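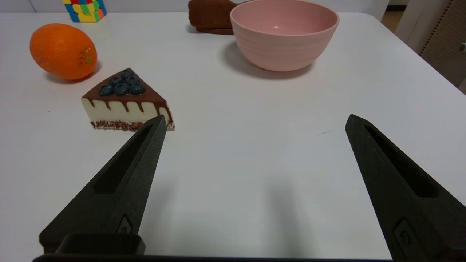
Wrist view, jaws open, with the cake slice, orange and pink bowl on the table.

Trultedora: held-object tracking for tabletop picking

Trultedora is a small Python package and a labelled frame set for tracking objects on a table while one of them is being handled by an arm. It takes a head view and a wrist view, gives each object a mask and a state, and publishes both to the planner. The states are resting, contained, held and unknown.

Contents of the release
The frame set has 2914 labelled frames from both views. A further 300 are kept apart for testing and should not be used for tuning. Labels are one file per frame, with the object name, mask, state and a flag for masks that touch the image border. Leanne Clegg and Kevser Yazıcı drew the masks. Solomiia Tkachuk checked them and has the last word on disputed ones.
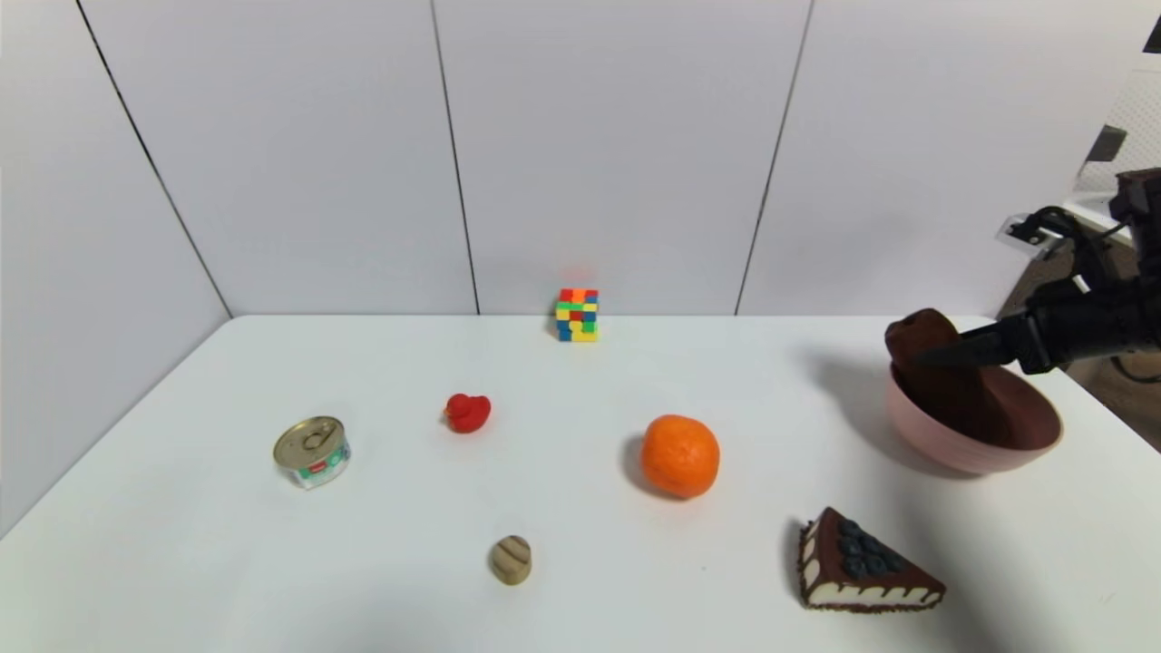

The containment check decides whether an object is inside another, and it is the part most likely to need attention on a new table. It compares the lower edge of the object mask with the rim of the nearest container. With the brown item sitting in the pink bowl and showing above the rim, the lower edge is hidden, so the check falls back on how much of the visible outline the rim cuts through. The bowl also runs out of the head view on the right, which means its rim has to be fitted from the part that is left. Set rim_fit to partial for layouts like it. The default, full, will return unknown.

Held objects
A held label means the jaws are closed on the object and it has no support from the table or a container. Contact alone is not enough. Where the annotators could not tell, the frame is marked unknown and left out of the scores.
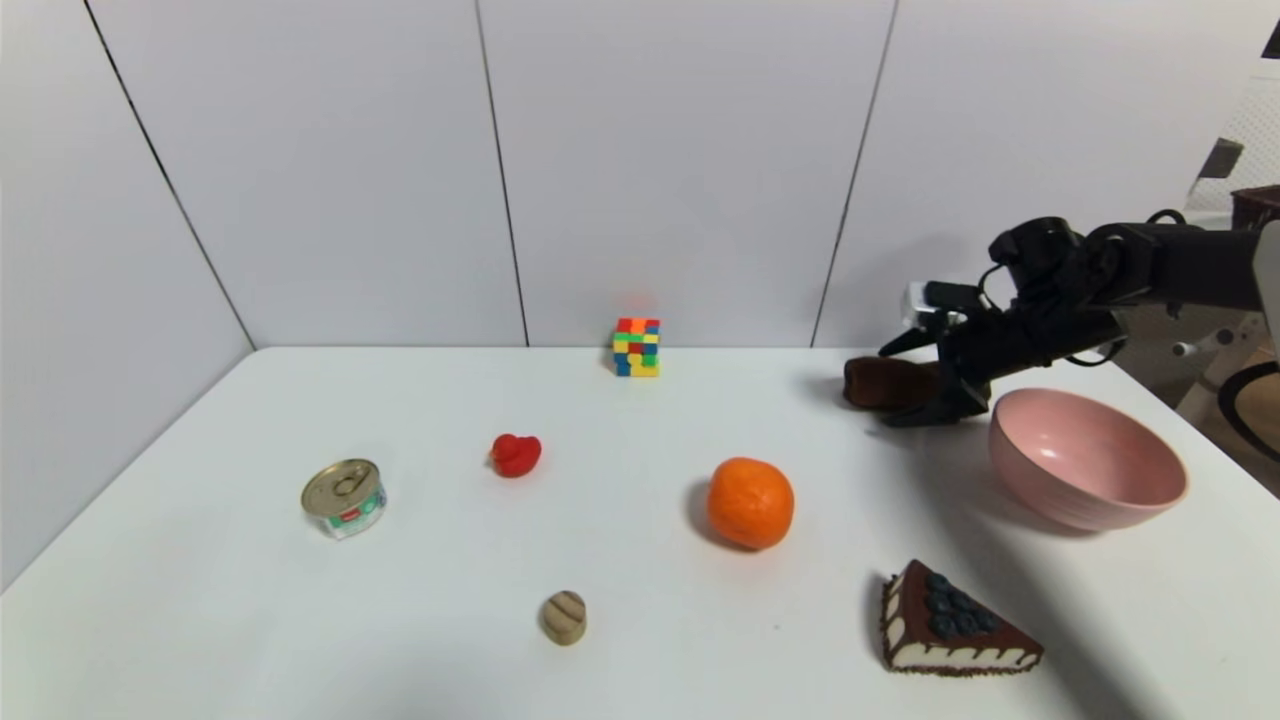
Head view: brown item in the gripper, to the left of the bowl. State: held.

Soft objects are harder than rigid ones. Their outline changes with the grasp, and the matcher can lose them between one frame and the next. We keep the old identity for 8 frames after a lost match. If the wrist view still reports something between the jaws at the end of that, the count starts again.

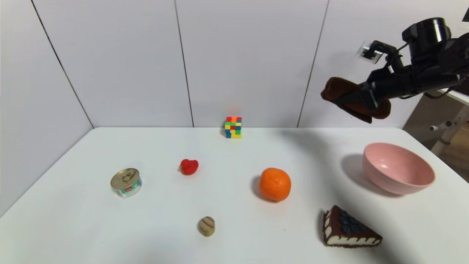

The count can be changed with hold_frames in the config. Values above 10 caused trouble in our tests: the planner went on treating a dropped object as held and would not plan a second pick. Values under four made the identity flicker.

Known problems
Arm shadows on a pale table are sometimes merged into the bowl mask.
The wrist model confuses dark objects with the fingers when the jaws are nearly shut.
Head and wrist clocks must be synced before launch. The node does not check.

Running it
Install the package, copy config/default.yaml, fill in the two camera topics and start the tracker node before the planner. The Garkotier bridge is optional and only needed for replaying logs.

Maintainer: Busisiwe Ngcobo. Send label corrections with the frame number and the state you think is right.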